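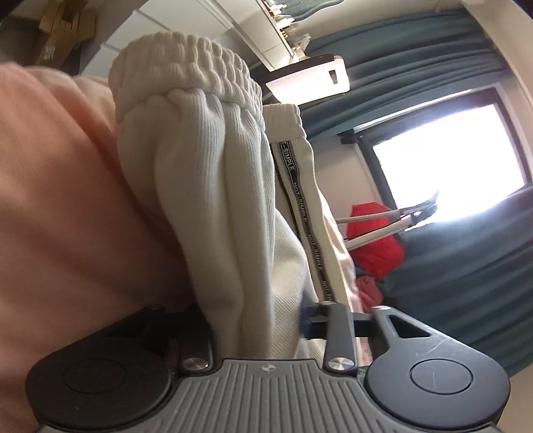
How early must the hall be open before a concert with a seated audience?
The doors for the public open 60 minutes before the first song, and the inspection on this list has to be finished and signed before that moment. If a point is still open, the doors stay closed until the house manager decides.

STESETTI HALL
Safety checklist for evening performances, with comments
Performance: Songs from the Harbor Years, a tribute concert by the Bezerra Trio with guest singer
Date: January 27, 2019
Inspection made by: Iker Aranda, stage and house safety
House manager on duty: Jeferson Toledo
Maximum seated audience: 200

Marks used: OK = in order. C = in order with comment. R = repair or action needed before doors. N = not applicable tonight.

1. ENTRANCE AND FOYER

1.1 Main doors open fully to the outside and stay open on the hook: OK
1.2 Side door to the parking lot unlocked from inside: C
The push bar works but it must be pressed strongly on the left half. I have put this on the list already in September. For tonight an usher will stand at this door from opening until the last guest has left.
1.3 Floor mats flat, no corners up: R, then OK
The long mat had one corner standing up. Fixed with new tape at both ends.
1.4 Coat racks do not take space from the exit path: C
When it is full, the second rack comes out with the coats to the side and makes the path narrow. I turned it parallel to the wall. Please do not turn it back, also if it looks nicer the other way.
1.5 Ticket table behind the yellow line: OK
1.6 Merchandise table for the trio behind the yellow line: OK
The singer asked to have it nearer to the doors, so that people pass it when they leave. I had to say no. It is now beside the bar and she agreed.

2. AUDITORIUM

2.1 Rows connected with the clips, all clips closed: R, then OK
Three clips open in row F. Closed by me.
2.2 Center aisle free over the whole length: OK
2.3 Side aisles free: C
The recording person wished to place a stand in the left aisle. It was moved to the back wall behind the last row, with the cable up over the door frame.
2.4 Two wheelchair places kept free, with a companion chair each: OK
2.5 Aisle step lights: C
One light on the right is weaker than the others. It can be seen, but it should be changed this week. Spare lamps are in the gray cabinet, lower shelf.
2.6 Exit signs lit, all: OK
2.7 Emergency lighting test, main switch off: OK
The test was made with the hall dark and with no audience inside. All units came on at once.
2.8 Balcony closed and chain in place: OK
The balcony is not sold for this concert.
2.9 Temperature and fresh air: C
Fans on low from 60 minutes before doors. On high they are heard in the quiet songs, and the pianist complained of it at the rehearsal. Jeferson can put them on high in the intermission.

3. STAGE

3.1 Stage edge marked with white tape: OK
3.2 Piano wheels locked: R, then OK
After the tuner had left, one wheel was not locked. I ask again that the tuner calls me when he is ready, because he moves the piano to reach the back.
3.3 Steps from the stage to the hall fixed, handrail firm: OK
3.4 Cables on the floor covered or taped: C
The cable for the second microphone crosses where the singer comes in. It is covered with a rubber ramp. I walked over it with her two times in the stage light and she found it good. The guitarist comes from the other side and has no cable to cross.
3.5 Carpet under the guitar chair: C
It is their own carpet, an old one, and it slips a little on our floor. Non-slip net put under it.
3.6 Open flame: N
In their first plan there were candles on the piano for the last part. Real candles are not permitted on this stage without a fire watch. They have now battery lamps from Kilano, and from row A the effect is very nice.
3.7 Smoke or haze: N
3.8 Curtain moves without touching the lamps: OK

4. ELECTRICAL AND LIGHTING

4.1 Dimmer room locked, no objects stored inside: R, then OK
A stack of empty boxes was inside again. Removed. The dimmer room is not a storeroom.
4.2 Safety wires on all hanging lamps above stage: OK
Every lamp was checked from the ladder, with a second person holding.
4.3 Safety wires on lamps above the audience: OK
4.4 Ladder returned and locked after use: OK
4.5 Sound level at the mixing desk: C
The loudest song is the one which closes the first half. I listened from row C and from the back. It is a soft program and I have no worry.
4.6 Extension cords with valid test label: R, then OK
One cord, brought by the trio, had no label. Replaced with one of ours, number 25. Please take care that it comes back and does not travel with them to the next city.

5. FIRE AND FIRST AID

5.1 Extinguishers in place, seal and date good: C
All good until the yearly service. The service by Sterkberg is ordered, but they did not confirm the day yet.
5.2 Hose cabinet in the foyer not blocked: OK
A poster stand was close to it. I moved it to the other wall.
5.3 First aid box complete: R, then OK
The large bandages were missing. Refilled from the office box, so the office box must be ordered new.
5.4 Defibrillator, green light on: OK
5.5 Two ushers with first aid training present: OK
5.6 Ushers know the meeting point: OK
I asked each one of them alone and not in the group. In the group always the same person answers.

6. BACKSTAGE

6.1 Corridor free: OK
Instrument cases go in dressing room 2, never in the corridor, also not for five minutes.
6.2 Clothes iron off and cold: OK
6.3 Rear exit opens, no vehicle in front: C
The van of the trio was standing before the rear exit. The driver moved it when I asked him. A sign on the outside of this door would help, because from the street it does not look like an exit.
6.4 Artists informed about exits and alarm sound: OK

7. AFTER THE PERFORMANCE (filled in by house manager)

7.1 Auditorium and toilets checked for persons: OK
7.2 Lamps, amplifiers and fans off: OK
7.3 Side door locked, push bar tested once more: C
Same problem as in 1.2. J.T.
7.4 Cord 25 returned: OK
7.5 Incidents: one guest missed the lowest step in the right aisle in the intermission. Not hurt, sat down again for the second half. It was the step with the weak light from 2.5. Lamp changed after the concert. J.T.

STILL OPEN
Push bar, side door: repair by locksmith, Jeferson calls him.
Sterkberg: ask again for the service day.
Office first aid box: order large bandages.
Rear exit: sign for outside, Iker makes a proposal.

Signed before doors: I. Aranda
Signed after closing: J. Toledo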